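Bench notes: butcher block, small parts and a cardboard tub

Posted 9/10/24

The bench top was last sanded in January and has had enough use since then to be worth writing up. It is a pale butcher-block surface on a metal rail, bought from Stilletti as a blank and cut to length here. The blank arrived 40 mm thick. I took off 2 mm with the sander to remove a slight crown along the front edge, and finished with three coats of Sastlow hard oil, left overnight between coats.

The pale finish was a deliberate choice. Small coloured parts show up on it straight away, and a dropped screw can be found without a torch. The cost is that it marks. Graphite comes off with a damp cloth, marker does not, and anything oily needs to be lifted within the hour.

Storage on the top itself is kept to the rear. The front half is for work and the clamps live on the front edge, where they can be reached from a stool. Plastic pieces in current use go in a cardboard tub at the back.

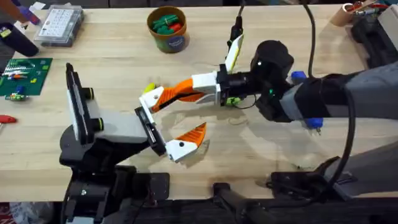

Green and red pieces in the tub, back of the bench.

Cardboard has done better than I assumed it would. The earlier pot was a steel one from Trusuvley, which rang every time something was dropped into it and left a ring on the oil. Cardboard does neither. It is light, so it needs a reasonable load to stay upright, and I would not put anything heavy in it. If the rim goes soft I cut it down with a knife and carry on. A tub lasts me most of a year.

Pieces are stored on end where they are long enough, so they can be pulled out singly. I do not sort by colour. I tried it for a month and the time spent putting things back was greater than the time saved finding them.

Anything smaller goes in the clear organiser with the white compartments. The rule is one type of part per compartment and no mixed compartment at the end of the row. A mixed compartment fills up first and then has to be tipped out on the bench to find anything, at which point there might as well be no organiser. Lids are the exception. They have no proper home at the moment and tend to end up on the worktop.

Two changes are planned. The first is a shallow lip along the rear edge — 3 mm of beading would be enough — to stop round things rolling off behind. The second is a fresh coat of oil over the middle third, which takes nearly all of the wear. I will use 2000 grit between coats this time, as the last finish was slightly rough to the palm. The organiser will stay at the back left.

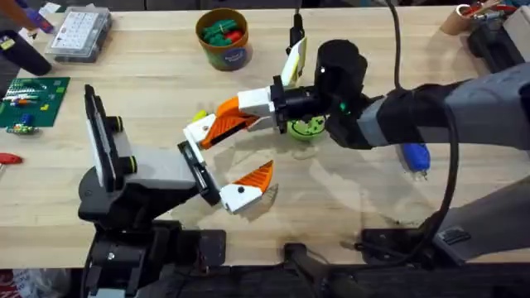
Junhao Gu thinks the beading is a mistake. His argument, put to me by email, is that a lip traps dust and makes the top awkward to wipe down, and that a strip of thin cork laid along the back would stop things rolling just as well. He may be right about the dust. Cork and oil do not get on, though, so I will fit the beading with screws and no glue, and it can come off again if it is a nuisance.

Oil goes on at the weekend if the room is warm enough.

14 shares | 3 comments

Wan
What did you use on the end grain? Mine drinks the stuff.

Petra
Tried cork on my own bench, it lifted at the corners after one summer. Beading gets my vote.

oldplane
2000 grit is overkill on a worktop but I suppose it's your elbow.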